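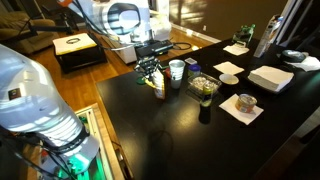 The snack table at the Filtdale open day, with two of the arms.

Tips for a glossy black table, picked up from a robot

I went to the Filtdale open day on 21st March expecting to learn about the future. I came home with a list of things to do to my dining table, so the petrol wasn't wasted.

The job on show was sorting out a table after guests. Bottles, a paper cup, a little jar with a blue lid, napkins all over the place. Thu Lý ran the demonstration and Bình Chu answered the questions, including 9 from me, most of them about fingerprints.

Wipe towards the window. A shiny black top shows every light in the room and every smear you leave under it. Thu crouches down until she can see the daylight on the surface and works towards it with a barely damp cloth, then a dry one. I had been wiping mine from directly above for years and calling it clean.

Put a napkin under anything with a bottom rim. Cans are the worst for rings. A square paper napkin does the job, and if you lay it crooked people think you meant it.

Keep the tall things away from your elbow. The arms come in from the side and from overhead, and so do aunties. Bình's rule is bottles at the far end and low dishes close in, though I noticed one bottle standing well within reach of the gripper. Rules are for other people's tables.

Lids belong with their jars. I asked how long it takes to teach a machine this. Bình said they had logged 3000 practice runs at Malik, the workshop where they test things, and that lids were still a sore point. I have had two teenagers for longer than that and can report similar results.
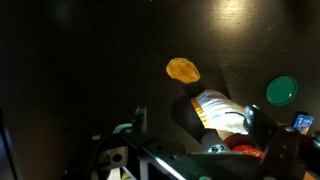
Chip, lid and snack bag, from down at the gripper.

Go easy on chip bags. Squeeze one in the middle and you get crumbs. Pinch it by the flat seam at the end, fold the top over twice and clip it. Thu uses a Loneck peg, 33 cents each if you buy the big packet, but a clothes peg is just as good and you already own 174 of them.

Light the dark corners. A black gripper against a dark brown wall is hard going for anybody's eyes, and the back of my pantry is no better. I have since stuck a battery light in there and found a green lid I'd given up on in August.

Dust the cables last – they shed on whatever is underneath. Unplug first.

The Flivdale hall has the next open day. Bring your own cup, and park on the street side.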